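Abschlussbericht zum Stillstand an Zelle 4

Vorgelegt der Werksleitung der Plilness, Standort Ezzat

1. Anlass

Am 4.3.20, während der Spätschicht, blieb Zelle 4 der Anlage Takard für die Dauer von 90 Minuten ohne Befehl in Bereitschaft. Die Steuerung Drivby meldete in dieser Zeit keinen Fehler. Die Unterzeichnende, Nga Hà, wurde beauftragt, den Hergang festzustellen und der Werksleitung schriftlich darzulegen.

Die Zelle dient der Bestückung von Rechnern. Auf der Aufnahme aus Kunststoff werden Festplatte, Prozessor, Speichermodul und Steckkarte bereitgelegt. Der Greifer entnimmt die Teile einzeln und führt sie dem geöffneten Gehäuse zu. Seit August hat die Anlage mehr als 4.000 Karten gesetzt. Beanstandungen lagen nicht vor.

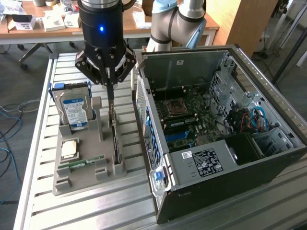 Die Auswertung des Protokolls ergab, dass der Greifer die Karte um 19 Uhr erfasste und sie in der vorgesehenen Zeit nicht anhob. Die Kraftmessung zeigte einen gleichbleibenden Wert. Weder wurde die Karte beschädigt noch fiel sie zu Boden. Der Arm hielt sie fest, und zwar mit genau jener Kraft, die in der Betriebsanweisung vorgeschrieben ist.

2. Befragung der Schicht

Der diensthabende Einrichter gab an, er habe den Stillstand zunächst für eine Pause im Ablauf gehalten. Nach einer Viertelstunde habe er den Ablauf neu gestartet. Drivby habe den Neustart bestätigt, der Arm sei jedoch nicht gefolgt. Den Not-Halt habe er nicht betätigt. Auf die Frage nach dem Grund erklärte er, es habe so ausgesehen, als überlege die Maschine. Diese Aussage wurde auf seinen Wunsch in das Protokoll aufgenommen.

Die Unterzeichnende weist darauf hin, dass der Not-Halt bei jedem unerklärten Stillstand zu betätigen ist. Eine Ausnahme für überlegende Maschinen ist nicht vorgesehen.

3. Nachstellung

In der folgenden Nacht wurde der Vorgang mit derselben Karte wiederholt. Anwesend war allein die Unterzeichnende. Der Greifer schloss sich um das untere Ende der Karte und verharrte. Im Protokoll erschienen nacheinander 870 Einträge gleichen Wortlauts: »Lage des Teils unklar. Bitte warten.«

Ein solcher Text ist in Drivby nicht hinterlegt. Der Hersteller der Steuerung hat dies auf Anfrage zweimal bestätigt - beim zweiten Mal in einem merklich kürzeren Schreiben.

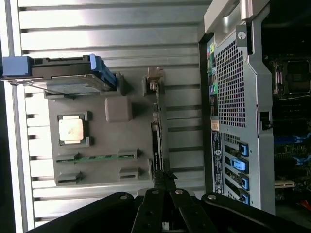
4. Feststellungen

Die Karte wurde ausgebaut und im Prüfraum untersucht. Dabei zeigte sich ein Haarriss nahe der Kontaktleiste, der mit bloßem Auge nicht zu erkennen war. Unter Spannung hätte er voraussichtlich zu einem Kurzschluss im Gehäuse geführt. Die Sensorik der Zelle ist nicht dafür ausgelegt, Schäden dieser Art zu erfassen.

Eine technische Ursache für den Stillstand konnte nicht ermittelt werden. Der Vorgang wird daher unter der Kennziffer für Bedienfehler geführt, da das Formular keine weitere vorsieht.

5. Maßnahmen

Die Karte ist gesperrt zu lagern. Die Schicht wird erneut in den Gebrauch des Not-Halts eingewiesen. Der Anregung des Einrichters, die Wartezeit in der Steuerung künftig zuzulassen, konnte nicht entsprochen werden.

Zelle 4 wurde nach Freigabe wieder in Betrieb genommen. Mit einer neuen Karte lief der Vorgang ohne Verzögerung ab. Im Protokoll fand sich danach ein einzelner Eintrag, der keinem Arbeitsschritt zugeordnet ist. Er lautet: »Danke.« Die Unterzeichnende hat ihn nicht gelöscht.

gez. Nga Hà
Anlagensicherheit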